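Hand-held grippers for our club project: recordings from two people don't line up, what are we doing wrong?

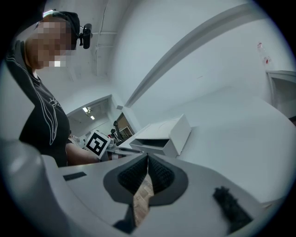

Rongrong Song
Dec 20, 2019

Hi all! I'm in a student robotics club and our project this year (we call it Hirkodico, long story) is teaching a two-armed robot to handle a box with a lid. We record ourselves doing the job with hand-held grippers first, and the robot learns from that later, or that's the plan anyway. We've been at it since October.

One person working alone goes fine. The trouble starts when two of us share the table. One wears the head camera and holds out the gripper with the square marker on it, the other comes in from the opposite side, and afterwards the two recordings just don't agree on where anything is. We did 47 takes and in 30 of them the marker drops out at some point, usually right when both grippers get close to the box. The lenses are super wide, so everything near the rim bends like crazy. I've already redone the calibration twice and printed a fresh marker. Same thing!

Our demo for the other clubs is coming up and I'd love to have something to show. Any ideas?

Bullo

Been there! We had nearly the same mess last year. Couple of things to try.

First, look at the angle of your marker. If it's tilted a lot, the software can still find it, but the position gets jumpy, and out near the rim of a wide lens it gets worse. We started every take by holding the marker flat toward the other person's camera, close to the middle of the view, and counting to three before moving. Boring, but our dropouts went way down.

Second, tape a big marker to the tabletop and leave it there. Then both recordings have something in common that never moves, and you can line them up from that even if the one on the gripper disappears for a bit. A plain white table is pretty hard on tracking anyway (nothing for the software to grab onto), so a few extra printed patterns won't hurt.

Oh, and check that your clocks match. Ours were off by 39 frames and we blamed the calibration for weeks. Clap once in view of every camera at the start and compare.

Su

buy a better camera

Nalham

I'd go with the table marker too. One thing to add, make sure you picked the fisheye model when you calibrated and not the regular one. The regular one looks okay in the center and goes bad toward the outside, which sounds a lot like what you've got. Also move the calibration board all the way out to the corners, most people only wave it in the middle. I used 102 shots for ours, probably overkill, but I only had to do it once.

If it still drops out, post which marker size you printed and I'll have a look.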